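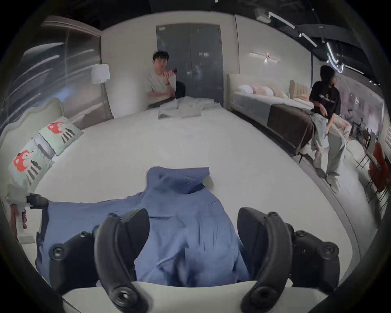
Employers who run their operations through the night have long paid close attention to what happens between the start of a shift and its end. The hours that follow have been left to the employee. In the Nusholm district, where the hospital, the bakery works and the freight yard all keep people on duty until morning, that division is being reconsidered. A worker who comes home at dawn must eat, wash, settle the household and try to sleep while the street outside is waking up. Small matters are put off. A blue shirt lies in wrinkled folds on a white bed, its collar bunched, and folding it properly is the sort of task that waits for the day off. Sleep cannot be put off in the same way, although many night workers try.

The Isano Institute for Working Life began its study of daytime rest in January, at the request of the district's larger employers. Its purpose was modest. The institute wished to learn how people on rotating nights arrange their homes and their days, and which of these arrangements an employer could reasonably support. Participants kept written diaries and met with institute staff in the evening, before going in to work.

Widad Harb directs the study. She came to it from hospital administration, where she spent several years drawing up nursing rosters, and she is frank about what those rosters failed to record.

"We knew to the minute when a nurse arrived and when she left," Harb said. "We had no column for whether she had slept. I signed those sheets every Friday and it did not occur to me that something was missing from them."

The diaries describe a wide range of habits. Some workers go to bed as soon as they reach home and rise in the early afternoon. Others stay up through the morning to see their children off, shop while the stores are quiet, and sleep in the hours before the next shift. A third pattern, more common than the institute expected, divides sleep into two periods with a meal between them. Participants who followed it often described it apologetically, as though they had been caught doing something wrong. The institute takes no position on which pattern is best. It does note that the workers who were most satisfied with their rest had usually kept to one pattern for a long time, and that frequent changes in the roster made this difficult.

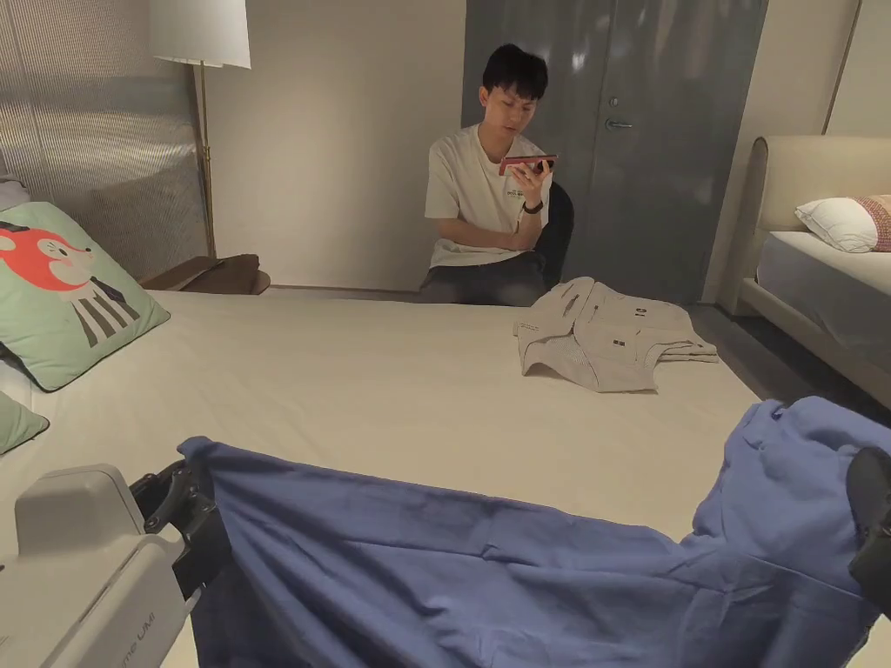
BOHDANA NAZARENKO

Telephones occupy a large place in the diaries. A person who sleeps by day is asleep when banks, schools, clinics and relatives expect to find people awake, and few participants felt able to switch the telephone off. Messages from the workplace itself were a frequent source of interruption. Requests to cover a shift were commonly sent in the middle of the morning, at the convenience of the office, to the very people who had worked the night before.

At Sitompul, the freight company, this practice has been changed. Schedulers there now hold messages to night staff until 4 in the afternoon, except in an emergency, and the word "emergency" has been defined in writing. Nilton Paucar, a yard supervisor, was among those who asked for the definition.

"Before that, everything was an emergency," he said. "A missing glove was an emergency. Now there is a list, and gloves are not on it."

Light received less attention from participants than noise, perhaps because it is easier to control. Most had hung heavy curtains or dark blinds at their own expense. Noise came from neighbors, traffic, garbage collection and, above all, other members of the household. Several participants in shared apartments had posted their shifts on the kitchen wall. One baker reported that his family had learned to run the washing machine only in the evening, and that his mother, who lives with them, considered this the greatest sacrifice she had ever been asked to make.

Arūnas Laur, who works nights in the hospital laboratory, kept one of the fullest diaries and agreed to discuss it. He has worked the schedule by choice for much of his career. The laboratory is calm after midnight, he explained, and the work can be done in order. His difficulty lies with the days off, when he must decide whether to return to ordinary hours for the sake of his friends or remain on his own.

"If I switch back, I lose a day at each end," Laur said. "If I do not, I am cooking soup at 2 in the morning and trying to be quiet with the lids. I have done both. At present I am cooking soup."

The institute's interim report makes a short set of recommendations. Rosters should be issued early enough for households to plan around them. Changes from nights to days should allow a proper interval for recovery. Employers should agree on hours during which night staff will not be contacted, and should keep to them. The report also asks public offices to consider whether certain appointments might be offered in the evening, a proposal that the district has taken under review.

Cost remains the principal objection. Longer intervals between shifts require more staff, and the hospital has stated that it cannot at present fill the posts it already has. Tamara Palamarchuk, who represents employees in the discussions, accepts that the hospital's position is a serious one. She has asked that the contact hours, which require no additional staff, be adopted first and separately from the rest.

The diaries will continue through the summer, when the long daylight is expected to bring a fresh set of complaints. Pevik, the bakery, has agreed to take part in the second stage and will test fixed night teams on one of its lines. Employees will be permitted to leave the teams at any time. Sign-up sheets have been posted beside the time clock, and Harb's office is answering inquiries until 7 each evening for the benefit of those who sleep through the afternoon.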